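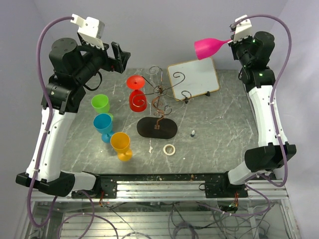

Visits > Labs > Drisstead

Type to search Clear

An afternoon at the Drisstead open day

I went for the robots and stayed until they put the chairs away! The Nzioka project had two arms hanging plastic goblets on a curly metal rack, and I watched far longer than I'd planned.

The method (they call it Dirnarari) starts with a person guiding both arms through the job, over and over. A program then learns to copy those moves from the camera view. They had 700 demonstrations of the goblet task, recorded over one winter, and 600 went into training. The rest were kept back for checking.

What got me excited was the result. With the rack always in one spot, the trained program finished 85 percent of its trials. Nudge the rack a little and that dropped badly, until they began shifting it every 5 demonstrations while recording. Same arms, same program, just messier practice! The score climbed most of the way back.

Goblets are a mean test, too. The stem is narrow, the bowl is wide, and a cup that starts upside down needs a different grip from one standing on its foot. I asked whether glass was next and got a very firm no.

Garnlow, the group down the hall, is trying the same recipe on folding towels. They hope to show it in November, and I've already signed up.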